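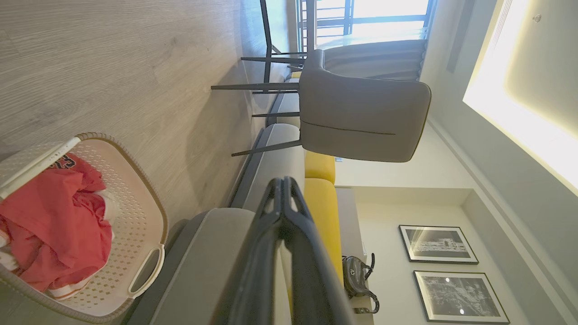
Felicidad Bautista는 지난 글 댓글에서 손목 카메라 보정을 다시 하기 전에 핑거 체결부터 확인하라고, 자기 쪽에서는 보정값을 세 번 갈아엎은 뒤에야 핑거 뿌리 쪽 볼트가 풀린 걸 찾았다고 했다. 맞는 지적이었다. 이번 달 정비는 그 순서로 진행했고, 기록을 남겨 둔다.

증상부터. 소파 옆 빨래 바구니에서 옷을 집어 올리는 작업에서 파지 실패가 늘었다. 얇은 티셔츠류는 손가락 끝에 걸렸다가 빠지고, 두꺼운 옷은 집히지만 위치가 한쪽으로 치우친다. 로그상 닫힘 명령과 실제 닫힘 위치의 차이가 커져 있었다. 카메라 쪽 재투영 오차도 같이 올라가 있어서 처음에는 카메라 브래킷을 의심했다.

1. 핑거 체결
전원을 내리고 비상정지를 누른 상태에서 핑거를 손으로 좌우로 흔들어 본다. 왼쪽은 유격이 없고 오른쪽은 손에 느껴질 정도로 움직였다. 볼트를 빼 보니 나사산에 고정제가 거의 남아 있지 않았다. 탈지하고 중강도 고정제를 다시 발라 대각선 순서로 두 번에 나눠 조였다. 고정제가 굳을 때까지 하룻밤 두었다. 급하다고 바로 돌리면 같은 작업을 또 하게 된다.

2. 핑거 표면
검은 무광 면에 섬유 먼지가 얇게 붙는다. 세탁물 작업을 하면 피할 수 없다. 이소프로필 알코올을 천에 묻혀 닦고, 끝부분의 뚫린 구멍 안쪽은 면봉으로 닦는다. 구멍 모서리에 실밥이 감기는 경우가 있으니 핀셋을 같이 준비한다. 압축공기는 쓰지 않는다. 먼지가 그리퍼 몸체 안으로 들어간다.

3. 영점
그리퍼 제어기는 Trakum 것을 쓴다. 완전 닫힘 위치를 기준으로 영점을 다시 잡았고, 엔코더 값은 3525로 나왔다. 핑거를 분해했다 조립하면 이 값은 반드시 바뀐다. 이전 값을 설정 파일에 그대로 두면 제어기가 경고 없이 그 값을 쓰기 때문에, 나는 예전 줄을 주석 처리하지 않고 지운다.

4. 손목 카메라
브래킷 나사는 멀쩡했다. 보정판을 자세를 바꿔 가며 40장 찍고 그중 흔들린 것을 버렸다. 카메라가 손목 축에 대해 옆으로 누워 장착되어 있어서 원본 영상은 바닥이 왼쪽, 천장이 오른쪽으로 나온다. 회전은 보정이 끝난 뒤 표시 단계에서만 적용한다. 원본을 먼저 돌려 놓고 보정하면 내부 파라미터의 주점 좌표가 뒤섞인다. 작년에 이걸로 저녁 하나를 날렸다.

노출도 손봤다. 이 방은 창으로 들어오는 낮빛과 천장 간접조명이 한 화면에 같이 잡힌다. 자동 노출에 맡기면 손목이 창 쪽으로 돌 때 바구니 안이 어두워진다. 오후 2시쯤의 밝기에 맞춰 노출을 고정하고 화이트밸런스도 잠갔다. 밤에는 별도 프로파일을 쓴다. 프로파일 전환은 Altis 스크립트로 하는데, 전환 직후 첫 몇 프레임은 버리는 편이 안전하다.

5. 케이블
손목을 끝까지 돌렸을 때 카메라 케이블이 당겨지는지 본다. 여유는 있었지만 클램프 밑 피복이 눌려 있었다. 클램프를 조금 뒤로 옮기고 고무 조각을 덧댔다. Yao 클램프는 모서리가 날카로워서 다음에는 다른 것을 쓸 생각이다.

정비 후 빈 파지 동작을 600회 돌리고 볼트에 그어 둔 표시선을 확인했다. 어긋남 없음. 이어서 바구니 작업을 19회 했고 실패는 두 번, 둘 다 옷이 바구니 테두리에 걸린 경우였다. 이건 체결이나 보정이 아니라 접근 각도 쪽 문제라서 따로 본다. 지금은 바구니 손잡이 구멍 근처로 핑거가 내려가지 않도록 금지 영역만 넓혀 두었다.

다음 점검 항목에 핑거 표시선 확인을 추가했다. 주기는 일단 한 달. Trulari에서 주문한 여분 볼트가 오면 오른쪽 핑거 것은 전부 새것으로 바꿀 예정이다.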